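Livex hand gripper kit: notes for the wiping cell at Julgate

Welcome, and thank you for reading this before you pick anything up. These notes go with the wiping part of the Livex set and cover how the hand grippers are set up and kept in good shape between sessions. The file started as half a page taped inside a cupboard door, and it has grown a fair bit since then, so please bear with me.

What is in the set

The set holds 119 recordings of short household jobs done with a cloth, 30 of them at a white washbasin or a similar fixture. Each has a video, a gripper track and a small text file called quinlan.txt with the session settings. The Pernby loader reads all of these, and it will grumble if the text file is missing.

Getting the cell ready

Put the cloth on the rim before you start, and don't fuss over folding it. A crumpled cloth is fine – we want the pads to meet all sorts of folds and peaks. Clear a path for your feet as well, as cables do tend to end up in loops on the floor when several people are working in the same room.

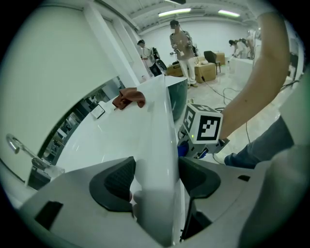

Page last changed: June 3, 2020

Looking after the finger pads

The ribbed inner faces do all the real work, so they deserve a little love. Wipe them with a barely damp rag after every session and let them dry with the fingers open. Run a fingertip along the black rim of each pad, and if you feel it lifting, swap both pads together (a new pad against an old one never closes quite evenly, and you will chase the difference all afternoon!). We change ours every 100 recordings.

Marker cubes

Handle the cube by its edges if you can. Smudges on the black squares upset the tracking far more than you would expect. If a cube has been knocked, tighten it down, then run check_cube 3 times with the gripper held at different angles. All the runs should agree before you carry on.

Known troubles

Glossy white surfaces can wash out the video near the pads, so lower the exposure one step at the basin. The December recordings were made before we knew this and look rather pale – they are still usable, but keep them out of any color work.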